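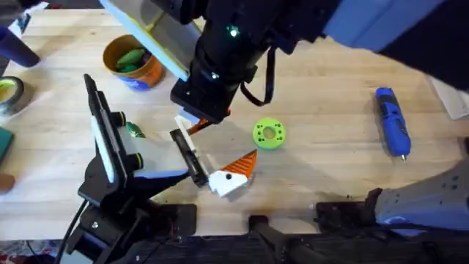
From: Halima Kirui
To: cell-practice list
Subject: Re: Loose items inside the shared area of two arms

Dear all,

Thank you, Victor, for writing the draft. I answer below your text.

Victor Mohamedi wrote:
> For the Nestutholm cells I propose one rule: before a run starts,
> the table must hold only the part which is being worked on. Tools
> and tape go to the shelf. We had 40 stops in October at Gollora,
> and in most of the reports a loose item is named.
> Does anybody see a problem with this?

I agree with the purpose, but I see a problem with the word "only". On a two-arm table the second arm often needs a tool or a second part within its reach. If a cordless screwdriver lies flat beside the part, your rule makes the setup forbidden, even when the screwdriver belongs to the task. People will then ignore the rule, and we lose the good half of it.

At Illau we use this wording:

1. Each item on the table is written on the setup sheet, or it is removed.
2. A tool with a bit lies with the bit pointing away from the operator side.
3. Cables at the wrist are checked for free movement through the full path, with both arms at low speed.
4. A part is not passed from one gripper to the other until the first run without a part is signed.
5. Clamps at the table edge are checked by hand at each shift change.

Point 3 is the one I would defend the most. A cable loop which is fine for one arm can be caught by the other one, and the simulation does not show it – at least ours does not.

Open question: does a bucket of spare parts count as one item or as many? Nyamweya writes it as one. I would accept this if the bucket is fixed to the table.

Could you send the next draft with numbered points, please? It is easier to comment.

With kind regards,
Halima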